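Dondside starts rental of two-arm robot stations

LINDDALE, Saturday, June 22, 2019 - The small automation firm Dondside has opened a rental service for two-arm robot work stations. Customers pay by the week and receive two arms, two grippers, the control software and one day of training at their own site.

The service has the name Fadus. It is meant for workshops and schools which would like to try a robot on light table work, but which are not ready to buy one. Until now the company sold only complete installations, and the smallest order took several months from first call to delivery.

"Many people came to us with a very small question," said Neema Mussa, who leads the rental service. "They wanted to know if a robot can put their part into their box. For such a question we could not offer anything, and they went home again."

One week with a Fadus station costs 800 dollars. Transport inside the Linddale area is included in this price, and customers outside of it pay for the distance. The shortest rental is one week and the longest is 60 days. After this time the customer must return the station or sign a purchase contract. 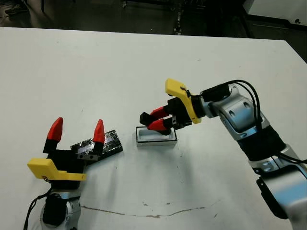
The grippers have two fingers each, and the fingers can be changed. Dondside delivers 5 pairs of fingers in different shapes with every station, and a customer can also send a drawing and order his own. A special pair costs extra and needs up to two weeks, so the company advises to order it before the rental begins.

Teaching the arms a new task is done with a tablet. The user moves an arm to a position, saves it, and goes on to the next one. Simple tasks, like taking a part from one place and putting it in a tray, need no programming. For tasks where both arms must hold the same object, the software has a separate mode, and here the company admits that a beginner will probably need help by telephone.

Llinos Skyrme has a packing workshop in Linddale and was one of the first test customers. She kept a station for three weeks in spring. According to her notes, the arms completed 647 placements on the best day, but the first two days were lost with settings.

"The training day was good, but too short for us," Skyrme said. "I would pay for a second one. Also the manual has some pages which do not agree with the tablet."

Mussa said that the manual is being rewritten and that a second training day can be booked from September. The price for it is not decided yet.

Skyrme has not bought a station. She said she may rent again before the winter season, when her workshop has the most orders, and she would like then to try the soft fingers - her first test was only with the hard ones.

Dondside has at the moment four stations for rent and wants to add two more this year. Requests can be made by telephone or at the company's office in Linddale, where a station can be tried on Thursday afternoons after making an appointment with Rhiannon Wogan.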